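What I Keep in Boxes

The spare room has a white table in it that was supposed to be for wrapping gifts and doing taxes. Since we moved to Lolstead it has mostly held boxes. I don't mean moving boxes, which are all gone, but the small ones that things come in. I keep them. I've always kept them, and this April I finally sat down to decide which ones deserve the space.

It took most of a Thursday. I started after breakfast and stopped when it got too dark to read the small print on the sides.

The pile

Everything came off the closet shelf and went on the floor first. Shoe boxes, a kettle box, the carton from the Trundollow lamp, two boxes of the same size that fit inside each other, and a flat one that held a calendar. I had forgotten most of them. The kettle itself went to the thrift store before we moved, so I had been storing a box for something I don't own.

I sorted by one question, which was whether I would send the thing back or sell it within a year. If yes, the box stayed. If no, I looked at whether the box was good for anything else. A lot of them weren't. Thin cardboard with a plastic window doesn't hold up on a shelf and it doesn't stack well either.

The Trundollow carton is a good one, with thick walls and a lid that closes without tape. It now holds extension cords. The lamp is fine and I'm not sending it back.

What makes a good box

I have opinions on this now. A lid that is part of the box is better than a separate lid, which I will lose. Plain sides are easier to label than glossy ones, because marker rubs off gloss. Anything taller than it is wide ends up on its side, and then the contents slide to one end.

Size matters more than I expected. Our closet shelves came from Goel and they are shallow, so a long box sticks out past the front and catches a sleeve when you reach for a coat. I measured the shelf and wrote the depth on a piece of masking tape inside the door. That has already saved me from bringing home a storage bin that wouldn't have fit.

For labels I use masking tape and a black marker. I tried a label maker at our old place in Himdale and spent more time changing the cartridge than labeling.

The ones that stayed

I kept six. The extension cord box, two shoe boxes for photos, one for batteries and bulbs, one for tape and string, and a white and blue one that I haven't assigned yet. I like the blue panels and it's a handy rectangle, so it stays on the table until I make up my mind. It may end up with the stamps and envelopes, which are currently in a mug.
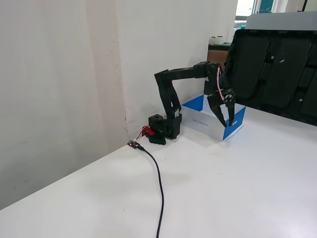
Breaking down the rest

The ones I didn't keep got flattened. A butter knife works for lifting glued flaps, and it's less likely to slip than a box cutter. I pulled off the packing tape where it came away easily and left it where it didn't. Our recycling pickup wants cardboard flat and tied, so I made two bundles with kitchen string and leaned them by the back door.

The foam inserts are still in a bag in the garage. The drop-off place takes them, but only in the mornings, and I keep remembering in the afternoon.

The closet shelf has open space at one end now. I put the iron there. Next is the drawer under the phone charger, where I saw at least one instruction booklet for the kettle.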